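Home Reviews Garden Kitchen Letters About

Search this site Enter a keyword

Reading time: 6 minutes

A summer and a bit with the Pinddale cordless hedge trimmer

By Idalina Loureiro

I should say first that I came to this trimmer as a person who had sworn off hedge trimmers. My old one was a corded thing with a bright orange lead, and I cut through that lead twice (the second time only a month after paying to have it fixed), and after that I did the whole privet hedge by hand with shears for three years. If you've ever done a long hedge by hand you know what happens. The first stretch looks like a wedding cake and the last stretch looks like you did it in the dark, which in my case was sometimes true.

So when my sister-in-law moved to a condo and offered me first look at her garage, I passed on the trimmer she had and bought a new one with my birthday money. I chose the Pinddale because the shop in Quezada had one out of the box and let me hold it for as long as I liked. I held it for quite a while! I held it over my head, and out to one side, and down low by my ankles, and the young man at the register was very patient. It cost me $181 with one battery and the charger. The Florberg next to it was $50 less and I did think hard about that, but it had the trigger set so far forward that my wrist was bent the whole time, and I have the kind of wrists that complain.

Weight matters more than anything else to me, so I'll go into it. The Pinddale isn't the lightest trimmer out there. What it has going for it is balance. The battery sits right at the back, behind the rear handle, and it pulls against the blade so the nose doesn't keep dipping. With my old one I'd be holding up the front end with my left arm the entire time, and by lunch I couldn't lift a coffee pot. With this one I get tired all over and evenly, if that makes sense, and I can still make supper.

The front handle is a loop that goes all the way around, so you can grab it from the top for flat cuts and from the side for the face of the hedge. You have to squeeze a bar on the front handle and the trigger on the back one at the same time or nothing happens. It annoyed me for the first afternoon. I'd shift my grip and the blade would stop, and I'd say a word, and then start over. I've gotten used to it now, and I feel better having it when my grandson is over and wants to "help."

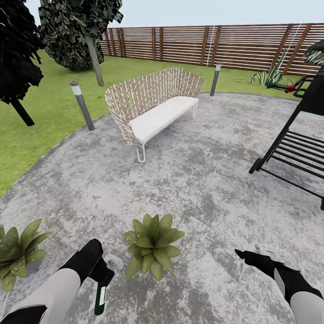 Now, how does it cut? On privet, beautifully. New growth just falls away, and if you keep the blade moving in long slow sweeps you get a finish I'd be happy to show anybody. On my yew it does fine too, though yew is dense and you have to let the blade work and not shove it. Where it struggles is anything thicker than a pencil. The box says it will take more than that, and I suppose it might on a good day with a full charge, but mine jams. When it jams it stops dead and gives a little hum. You let go, take the battery out, pick the twig free, put the battery back in and carry on. I keep a pair of loppers hanging off the stepladder and go through first taking out the fat stems, and that cured most of it.

I have one battery, and I think one is enough for my yard, but only just. The first time out I had 66 minutes of on-and-off trimming before it quit, and I mean real trimming with pauses to move the ladder and have a drink of water and talk over the fence with my neighbor about her tomatoes. It doesn't slow down to warn you. It runs at full strength and then it's done. There are three green lights on the battery, and I've learned that when it's down to one light I should be thinking about where I want to stop, so that I'm not left with a half-shaved corner facing the street. Charging takes the length of a good long lunch plus a nap. A second battery would solve all this, and I may ask for one at Christmas, but they're priced like jewelry.

The noise is so much better than I expected. My old one screamed. This is more of a busy chatter, and I still wear ear protection and you should too, but I've run it on an early morning and had no one come out in a bathrobe to glare at me.

A few grumbles. The blade cover is a flimsy plastic sleeve that slides off if you hang the trimmer nose down, so mine lives on a shelf lying flat. The instruction book is printed so small that I read it with a magnifying glass, and the part about oiling the blade is tucked away near the back behind the warranty. Please do oil the blade! A few drops along the teeth after every use, wipe off the sap first, and it'll keep cutting cleanly. I skipped it once in August when it was hot and I was cross, and the next time I went out it was sticky and chewing the leaves more than cutting them. I had brown tips on the hedge for weeks.

I also wish they'd put a proper tip guard on it. There's a little metal nub at the end, but if you're working along a wall you can still clip the brick, and I have, and there's a nick in one tooth to prove it. It doesn't seem to affect the cut.

I did call the Pinddale help line once, with a question about whether I could leave the battery on the charger all winter. A very nice lady told me to bring it indoors, leave it at two lights, and check on it now and then. I kept it in the linen closet next to the good towels and it came through fine.

Would I buy it again? Yes, and I've already talked my friend from choir into one. If you have a small or medium yard and hedges you keep up with, I think you'll be very pleased. If you've got an old hedge that's gotten away from you, with trunks like broom handles, have somebody come in and cut it back hard first, or rent a gas one for the weekend, and then buy this to keep it tidy.

Next up for me is the Pleddale pole pruner, which I've borrowed from the garden club and am a little afraid of. There's a branch on the pear tree I've had my eye on since last year, and I'll write about that one once it's down.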